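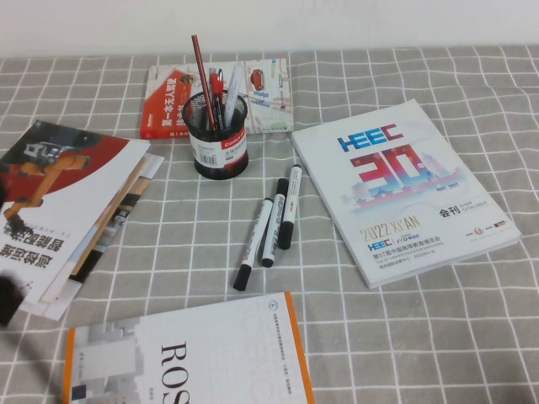 Can you still get a paper timetable for the 511 bus out of Pestcombe? The depot window at Grultcombe hands them out until 2 in the afternoon, and the library in Pestcombe keeps a stack by the front door.

List home | Threads | Previous | Next | Search archive

Subject: Re: 511 timetable and the Tralleo stop

I picked up a copy this morning, so I can answer most of what was asked below.

> The online planner still shows the 511 going past the Tralleo works on
> every trip. The sign at the stop says something else. Which one is right?
> Also, does the late bus still wait for the train at Grultcombe? I have
> missed it twice now and would like to know if I should stop counting on it.

The sign is right. Since June only the early trips go by way of Tralleo. After 7 in the evening the bus stays on the main road and you have to walk back from the Ismail Street stop. It's over 200 yards, and there is no sidewalk on the north side, so cross at the light first.

The printed timetable marks the short trips with a small letter T next to the time. It's easy to miss. The key is on the back, under the fares.

On the train question, the late bus is supposed to hold for a few minutes if the train is close. The driver I asked said they only hold if the station calls them – and the station doesn't always call. I would plan on the bus leaving on time.

Fares are the same as before. The transfer is still good in both directions, but you need to ask for it when you board. They won't print one at the other end.

If anybody has the weekend sheet, please post the first departure from Pestcombe. The depot was out of those and didn't know when more were coming. My old one has a coffee ring right over that column.

I can drop a few weekday copies in the box at the Ismail Street laundromat if people want them. Reply to the list and say how many.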